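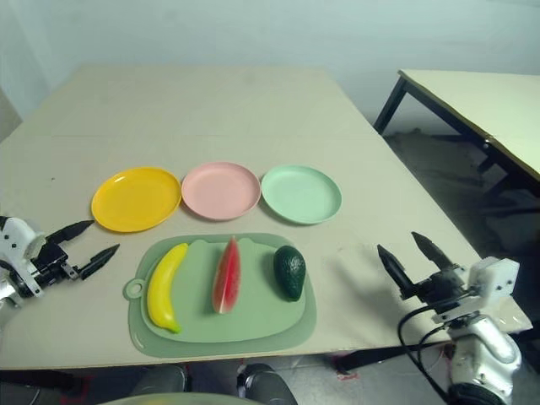 How to store plastic plates and cutting board in a very small kitchen?

Asked in Kitchen and Home, Ladham community help

Hello all. I moved in March to a small flat in Ladham and the kitchen has only one cupboard, plus a shelf that is too high for me. I own a few plastic plates in different colors and one plastic cutting board. Now they are in one pile under the sink, and each time I need the plate from the bottom I must take out everything. Also there is a smell on the plates after some weeks under there, even when I washed them well.

I looked at a plate rack in the Skillen shop but it is made for big ceramic plates, and mine fall through the gaps. I rent, so I prefer not to drill holes in the wall. My budget is small. What do you do with such things?

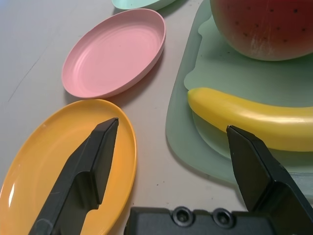
One more detail, the cupboard door is 286 mm wide inside, so anything which hangs on the door must be narrower than this. Thank you in advance.

2 answers

Hwa-young Noh
Accepted answer

I had the same problem when I lived in Prernham. Please take the plates out from under the sink first. The air there is damp and does not move, and plastic takes the smell easily. To remove it, mix baking soda with warm water to a thin paste, leave it on the plates overnight and wash in the morning. Repeat if you still notice something.

For storing, I use a file holder, the kind for papers in an office. The plates stand in it on their side and you can pull out any one without touching the others. Measure the plate before you buy — mine was 200 mm and it fit, but a bigger one will stick out and the holder may tip over. Put the heavy end against the wall.

The cutting board I would hang. If yours has a hole, a stick-on hook inside the door is enough for a plastic one. Clean the door with alcohol, press the hook and wait one day before you put weight on it. When you leave the flat, warm the hook with a hair dryer and it comes off slowly.

Was this helpful? Yes (2)
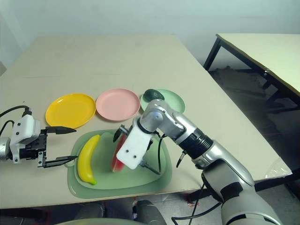
Joo

I disagree about the hooks, mine fell down three times in summer, from the steam I think. I just lean the board behind the tap. And for the plates, maybe you need less plates? I gave half of mine to my sister and the problem was finished.

Reply from the person who asked: Thank you both. I will try the file holder this week. The board cannot go behind my tap, there is a window which must open.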